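Progress report to the Bresari fund, 13 Aug 2023
From: Rowena Ignacio, Pitness project

Hi Magnus,

You asked for the short version this time, so I'll try to behave myself.

The big job since March has been the planner. The old one treated everything on a counter as a solid block with a fat safety margin, which was fine on our bare test bench and hopeless in anything like a real kitchen. It would look at a row of canisters, decide there was no path and just sit there. Juraj has rewritten the collision checking so the margin shrinks as the arm slows down, and I'm really pleased with it! We ran 1,425 planned reaches in simulation and the planner gave up on only 200 of them. Most of those were goals tucked in behind something tall, and we've got a few ideas for that.

Perception is slower going. Eero has moved us over to the new segmentation model (we call it Zurnlow, don't ask) and it's much better at finding the edges of boxes and jars. Clear plastic still gives it grief, and so does anything soft. A dish towel draped over an appliance comes back as part of the appliance, or as a hole, depending on the run. We've started labelling cloth as its own class and I'd like another five weeks on that before I promise you anything.

Cable handling was the surprise time sink. The planner knew nothing about the cable on the arm, so it would happily pick wrist turns that wound it up. There's now a cost on total twist, and Ľudovít wrote a nice little viewer that plots it next to the joint angles - I use it every day.

Money is on track. We're a bit under on hardware and a bit over on compute, and I'd like to shift the difference across if you're happy with that.

Next up:
- merge the slow-down margins into the main branch
- finish the cloth labels
- get three longer runs on the cluttered counter, with full logs

Could you let me know about the compute money before we book more time? Happy to jump on a call if it's easier.

Cheers,
Rowena

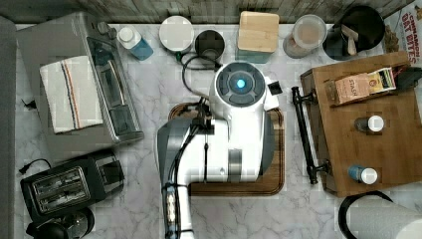 The arm over the cutting board on the cluttered counter.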